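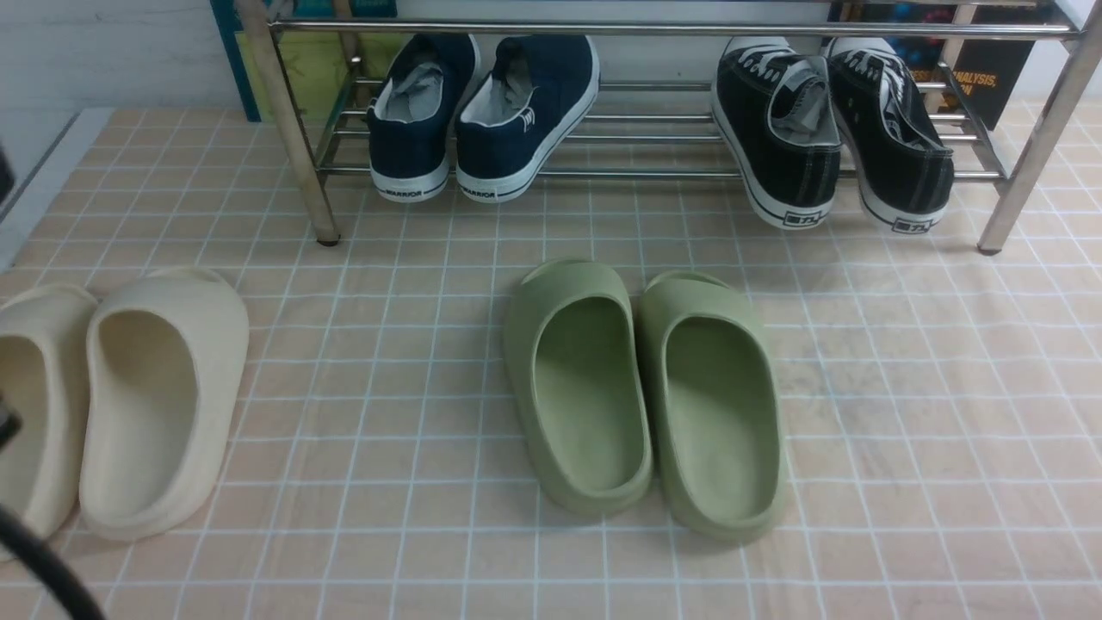 4.2 Slides on the floor, laces on the rack

I went into the Asgate flats expecting mess by the door, and I got a fair bit of it, but what kept catching my eye was how neatly people sorted their shoes without ever calling it sorting. Slides live on the floor. Anything with laces goes up on the rack. I saw this in so many hallways that I started writing "usual" in my notebook and moving on (a bad habit in fieldwork, I know, and I went back and filled those entries in properly).

Figure 3. Two pairs of slides on the tiles, with canvas shoes on the metal rack behind them.

The pairs in Figure 3 are a nice case. The green slides have their toes towards the rack and their heels towards us, so you could step straight into them on your way further in. The navy canvas shoes up on the rods also have their heels facing out, but you'd have to lift those down first, and lifting things down is just the sort of small job people told me they put off. One tenant said her slides were "already half on" by the time she'd thought about it. I love that!

Bajwa's hallway study has a tidier account, where the rack is for outdoor shoes and the floor is for indoor ones. I wanted that to work, but it didn't quite fit my diaries. Of the 874 entries we collected, 200 mention slides being worn outside, mostly to the bins or the post boxes, and they still went back on the floor afterwards. So I'd put more weight on how often a pair gets used, and how much bother it is to put on, than on where it has been.

The rack matters too. The Stukis households, 35 of them, mostly had sloping racks with open rods, and several people grumbled that soft slides looked silly up there or slid about. I didn't test this, and I'd be wary of making much of it until we've done the October visits, when the boots come out and the floor space gets tighter.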